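4.3 Setting up the standby schedule

Applies to Stirkow ventilation controllers with the Starkon display fitted. Controllers with the older Priedītis display use a different menu order; see section 4.7.

The standby schedule reduces fan speed in rooms that are not in use at set times. It runs from the controller's internal clock and does not need a network connection. Complete section 4.2 (Clock and zone names) before starting.

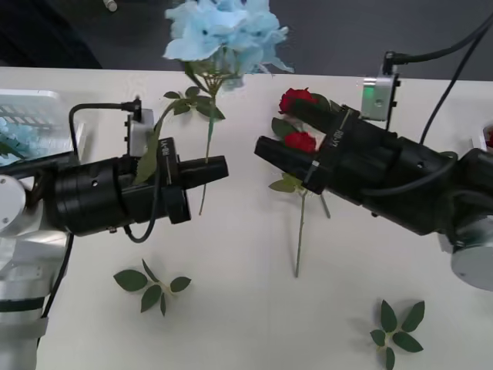 Reading time: 4 minutes

You will need:
The installer code from the inside of the controller door
A list of the zones served by each damper
The commissioning sheet, page 2

CAUTION: Do not change the schedule while a filter test is in progress. The test will stop and the result will be lost.

Entering the schedule menu

1. Press and hold MENU until the padlock symbol appears.
2. Enter the installer code and press OK.
3. Scroll to TIMERS and press OK.
4. Select the zone. Zones are listed in the order in which the dampers were wired. If a zone is missing, check its damper address.
5. Select STANDBY and press OK. The display shows the start time on the upper line and the end time on the lower line.

Setting the times

6. Use the arrow keys to set the start time. Times are in 24-hour format and move in steps of five minutes.
7. Press OK, then set the end time. A period that runs past midnight is entered as a single period. For example, 21:30 to 06:15 is accepted.
8. Set the standby speed as a percentage of full speed. The factory setting is 52. Values above 80 are rejected in standby mode.
9. Press OK to store. The display returns to the zone list and a small clock symbol appears beside the zone.

Note: Up to four periods can be stored for each zone. Where two periods overlap, the lower fan speed is used.

Note: The clock does not change for summer time unless the AUTO SEASON option has been switched on. This option is off when the controller leaves the factory.
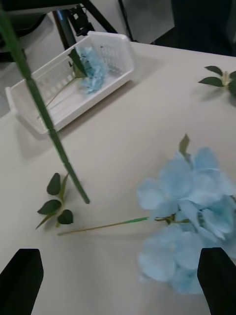 Page last changed: May. Changed by: F. Hendriks

Copying a schedule to other zones

10. From the zone list, highlight the zone that has been set up and press COPY.
11. Highlight the receiving zone and press OK. Existing periods in that zone are overwritten without a warning.
12. Repeat for any further zones, then press BACK.

The standby speed is copied with the times. If the receiving zone has a minimum airflow limit, the controller raises the speed to meet it and shows code 148. No action is needed. The code clears at the next restart.

Checking the schedule

13. Select TIMERS, then TEST. The controller steps through each stored period at high speed. Fans will change speed during the test.
14. Confirm that the fan reading on the display falls at the start of each period and rises again at the end.
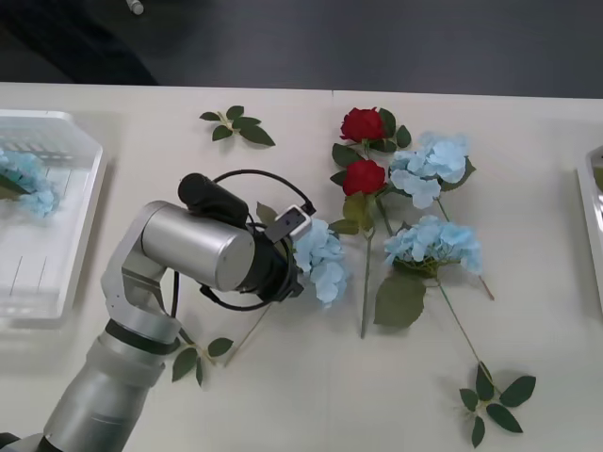
15. If a fan does not change speed, leave the test and check that the zone is set to AUTO. Zones set to MANUAL ignore all stored periods.
16. Record the times and speeds on the commissioning sheet and sign it.

Note: The event log holds 3000 entries. Each test adds two entries per period. Export the log before testing a large installation if earlier entries must be kept.

CAUTION: Rooms with gas appliances must not be given a standby period. Set these zones to CONSTANT and fit the Biltura lock cover over the keypad.

Technical queries on this section: Demetrio Mateos, controls support. Quote the software version shown on the start-up screen.

Continue to section 4.4, Holiday mode.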